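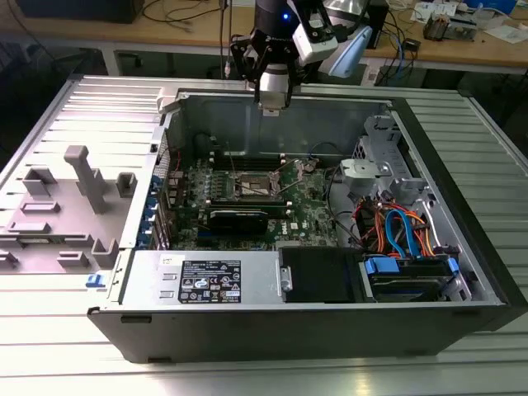
**Figure 6.1** Robotic disassembly of a desktop computer. The side panel has been removed and laid flat beside the case.

# Chapter 6: Planning and Budgeting for a Disassembly Cell

The purchase price of a robot arm is the figure most often quoted in a proposal and the one least useful for planning. An arm cannot do work until it has been fitted with an end effector, mounted to a surface, wired, guarded, programmed and supplied with parts. Each of these items has a cost, and several have lead times longer than that of the arm.

This chapter covers the preparation of an equipment budget for a small cell that opens and strips used computers. The methods apply to other low-volume work in which the incoming product varies from one unit to the next.

## 6.1 Defining the Task Before the Equipment

A purchase specification begins with a task list. For each task, the planner records the object to be handled, the direction of approach, the clearance available and the result required. Removing a side panel and releasing a memory module may appear on the same work order, but they place different demands on reach, force and fingertip size.

The task list should also state what the cell will *not* do. At the Stondard refurbishing plant, used as the running case in this chapter, the first draft of the specification included battery removal, adhesive labels and laptop hinges. Jucélia Furtado, the planning engineer, struck all three. The remaining list contained seven tasks, and the quoted price of tooling fell accordingly.

## 6.2 Selecting the End Effector

Gripper catalogs list stroke, payload and grip force. For board-level work, the governing dimensions are usually the width of the fingertip and the bulk of the housing behind it. A finger may be slim enough to enter a gap while the body that carries it is too wide to follow. 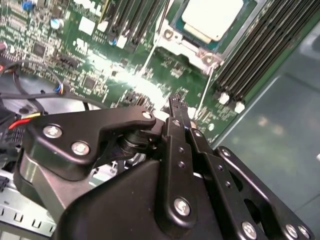
**Figure 6.2** Gripper finger extended toward the processor area of a server board. Note the memory slots and loose cabling near the approach path.

Clearance should be checked against the fullest chassis expected, with cables in place. Drawings supplied by computer manufacturers seldom show cable routing, and a path that is clear on paper may be blocked by a power lead. Where drawings are not available, the planner should obtain sample units and measure them.

Stondard requested quotations from two suppliers. Skurnov offered a complete gripper with fixed fingers. Egan offered a gripper body with replaceable fingers, priced separately. The Skurnov unit cost less at purchase. The Egan unit cost less over the planning period, as worn fingers could be changed without returning the assembly to the supplier.

## 6.3 Direct and Indirect Costs

Costs are entered in two groups. Direct costs are those that would disappear if the cell were not built:

- arm, controller and mounting hardware
- end effector, spare fingers and fasteners
- cameras, lighting and cabling
- guarding and safety inspection
- integration labor

Indirect costs include floor space, electrical service, operator training and the output lost during installation. They are frequently omitted because they fall under another department's account. They should be entered even when they will not be charged to the project.

Lighting deserves a separate line. Bare metal brackets and glossy boards reflect overhead lamps, and glare can hide the features that a vision system must locate.

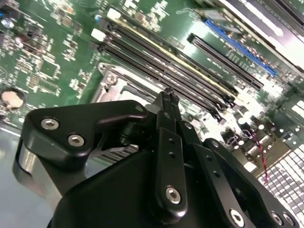 Diffusers and adjustable lamps are inexpensive if ordered with the cell. Adding them later may require a new mounting frame and a second calibration.

## 6.4 Scheduling the Purchase

The schedule is built backward from the required start date. Stondard planned to begin operation in August. The Wunon controller had a quoted lead time of 90 days, longer than that of any other item, and therefore set the latest date for the order. Training was placed within the waiting period. Acceptance testing was planned for 269 units, a quantity drawn from the plant's own stock of returned machines.

Payment terms should follow the same sequence. A portion of the price is held until the acceptance test has been passed on units selected by the buyer. Section 6.5 describes how such a test is written and which of its conditions belong in the purchase contract.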